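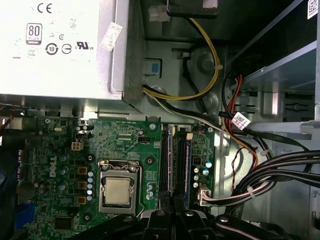 Do two-way players count against the 15-man roster in a simulated league?

I run a 12-team basketball league on Dosus, the draft and season simulator. We have been going for a few years and I thought I had the rules down, but this season we turned on the extended roster option and now I have a dispute on my hands.

One of our owners, who runs the Femidden team, drafted a shooting guard at the end of the second round and signed him to a two-way deal. Then he made a trade that sent out one player and brought back two. By his count he has 15 regular contracts plus the guard. Another owner says that is 16 players and the trade should be reversed. The software let it go through, but it also lets plenty of other things through that we don't allow, so I don't treat that as proof.

My second question is about what happens when the two-way player gets called up. The guard has already played in a lot of games because the starter is hurt. Is there a limit on games, and if he hits it, does the team have to cut somebody? Our rule sheet says "follow the real league where the sheet is silent," and the sheet is silent here.

The trade review closes Wednesday, so I would like to have an answer I can post before then. Thanks.

Posted by figueroa_hoops

Heriberto Solís

The trade is fine. A two-way contract doesn't use one of the 15 standard spots. In the real league a team can carry 15 players on standard deals in the regular season, and the two-way players are on top of that. So if the Femidden owner has 15 standard contracts and one two-way, he is legal. The owner who is complaining is adding up bodies, and the rule goes by contract type.

Check one thing before you post the ruling. Open the team page, go to Contracts and look at what the guard is listed as. If your owner drafted him and then clicked through the signing screen too quickly, Dosus may have given him the default rookie deal. It has happened twice in my league. The player shows up with the small "2W" tag in the depth chart if it was done right. If there is no tag, he is on a standard contract, the team has 16, and someone has to go.

On the games limit, yes, there is one. A two-way player can be active for a set number of NBA games in the season, and after that the team has to convert him to a standard contract or leave him off the active list. If they convert him and they already have 15, they need to open a spot first, by trade or by waiving a player. Also, he can't play in the playoffs unless he is converted. People forget that part every spring and then get upset when their eighth man is missing from the playoff roster.

The limit has changed since two-way deals first came in, so look up the current number and write it on your sheet. Don't leave it to "follow the real league." I did that for years and we had the same argument every September before the draft -- somebody would find an old article with the old number and insist on it. Now our sheet has the number of two-way spots, the game limit and the date conversions close. It took up half a page and I haven't had to make a ruling on it since.

One more point on the trade itself. When a team takes back more players than it sends, the roster has to be legal when the trade is completed, so ask for the contract list from that day. If he signed someone afterward, that is a separate matter and the trade still stands.

Mulletex

doesn't the sim do this automatically? ours blocks you if you're over. I would just go with what the software says

courtvision90

It only blocks you if roster enforcement is set to Strict. The default is Warn, and the warning is easy to click past. Look under League Settings, then Rosters. If you switch it in the middle of a season, tell everyone first, because any team that is over the limit will be locked out of setting a lineup until they fix it. We lost most of a week to that.

I agree with Heriberto on the contract count. I would only add that the game counter in Dosus counts games where the player is active, even if he never gets off the bench. If the guard has been dressed every night as injury cover, he may have used up more games than his owner thinks. The count is on the player card under Status.

figueroa_hoops

Thank you all. I checked and he does have the 2W tag, so the trade stands. We were set to Warn. I'm going to leave it there until the season is over and put the game limit on the sheet this week.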